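Quem somos

Nevomthorpe, loja de fruta e mercearia de bairro. Aberta há 10 anos, mesma porta, mesmo balcão escuro. Fruta a peso, pão, conservas, um canto de especiarias que vai crescendo conforme a Jummai Usman vai de férias e volta com a mala cheia.

Começámos com fruta. Só fruta, aliás. O Cauã Meireles tinha saudades de mangas decentes e a Eleri Craddock tinha um espaço vazio na Rua Skusside, antiga sapataria, com humidade na parede do fundo (já tratada, obrigado a quem pergunta). Abrimos em janeiro, com chuva, cinco caixas de fruta e uma balança emprestada. Vendemos tudo até ao meio-dia e fechámos a porta sem saber o que fazer à tarde.

Hoje somos cinco ao balcão, por turnos. Pequena equipa, muita conversa.

Como trabalhamos

À unidade ou ao quilo, como preferir. Uma manga, meia dúzia de limões, três tâmaras para provar. Não há mínimo. Pesa-se à frente do cliente, sempre, e o preço vê-se antes de pagar. Se for caro demais, volta para a caixa e ninguém fica aborrecido.

A fruta chega às terças e sextas, de manhã cedo. Escolhida à mão. O que vem tocado vai para compota ou para a prateleira do "come hoje", a metade do preço. O que vem verde fica atrás uns dias, em papel, longe do frigorifico. Manga no frio antes de tempo não amadurece como deve ser, fica farinhenta e sem cheiro.
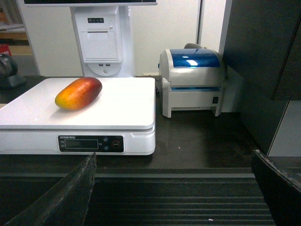
Manga ao quilo, no balcão da caixa.

A pergunta que mais ouvimos: como se escolhe? Não vá pela cor. O vermelho é da variedade e do sol que apanhou, não diz grande coisa do interior. Carregue de leve com o polegar, junto ao pé. Cede um bocadinho, está para hoje. Dura, três ou quatro dias na fruteira. E cheire, sempre no lado do pé. Se não cheira a nada, espere.

Também pode simplesmente dizer para quando é. "Para domingo, seis pessoas, salada." Escolhemos nós. É metade do nosso trabalho e a parte de que mais gostamos.

Os sacos: papel, ou traga o seu. Frascos e caixas de casa também servem, tiramos a tara primeiro. Caixas de cartão grátis para quem leva muito, é só pedir na caixa, costuma haver uma pilha delas atrás da porta.

O que dizem os clientes

Pedimos umas linhas a quem cá vem todas as semanas. Chegaram mais do que cabiam na página, publicamos uma.

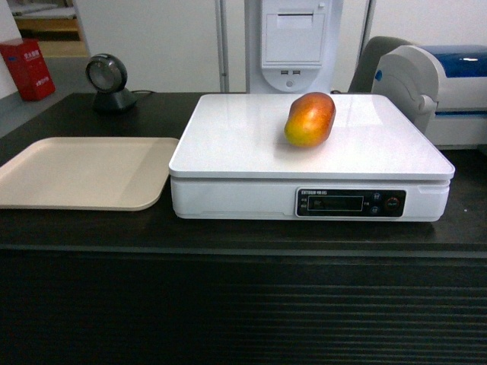
Glenys Gape: Venho pela manga e saio com o saco cheio, é sempre a mesma coisa. Gosto que pesem uma peça só sem fazer cara feia, moro sozinha e não preciso de um quilo de nada. A última levei-a à quinta para comer ao sábado, como me disseram, e estava no ponto. Só peço que voltem a ter os figos secos!

Os figos secos voltam no outono, Glenys. Está prometido.

Encomendas e cabazes

Cabaz pequeno e cabaz grande, com a fruta da semana. Não se escolhe o conteúdo mas pode dizer o que não come (temos uma lista com 71 nomes e respectivas embirrações, a da beterraba é a mais comprida). Encomendas até à véspera, às 18h. Levantamento na loja, ou entrega a pé nas ruas aqui à volta.

Para cafés e restaurantes, falar com o Wyn Landeg. Ele trata das caixas inteiras e das faturas. De preferencia de manhã, à tarde anda na carrinha e não atende.
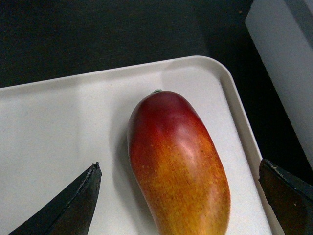
Manga, já com as suas pintinhas.

Onde estamos

Rua Skusside, 101, ao lado da lavandaria. Paragem de autocarro mesmo em frente. Degrau baixo à entrada, temos rampa, toque à campaínha que vamos já.

De terça a sábado, das 8h às 19h, sem fechar para almoço. Domingo e segunda, encerrado. Cartão ou dinheiro, tanto faz.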